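Robot Cell Maintenance Technician -- Skararberg

Vogler is looking for a technician to look after the robot cell in our computer dismantling hall. The cell opens used desktop computers and takes out the parts which can be sold again.

Your tasks

Every morning you check the gripper before the first shift. You tighten the screws of the finger plates and linkages, clean the pivots and write the result in the cell log. After each 1000 towers the fingers are taken off and measured. When a new type of case comes, you teach the positions again together with Baoshan Lu, our cell programmer. Small repairs you do yourself -- for bigger ones you order the parts and plan the stop with the shift leader.

What we ask

Two years with industrial robots or similar machines. You can read an electrical drawing. English is enough, we will help with the local language.

What we offer

Full-time work in a team of seven, paid training of 14 days at our Ginstead site, and tools and work clothes from us. No night shifts.

How to apply

Please send your CV and a short letter to Sadia Butt, personnel office, not later than 6 October 2026. Questions about the cell are answered by Haris Ghauri, maintenance. Visits before the interview are possible -- please ask him for a time. 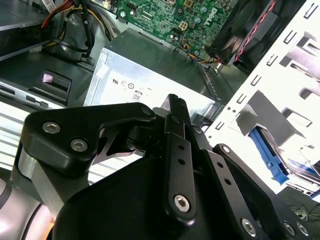
The gripper at the open side of a Dell tower, power supply in the middle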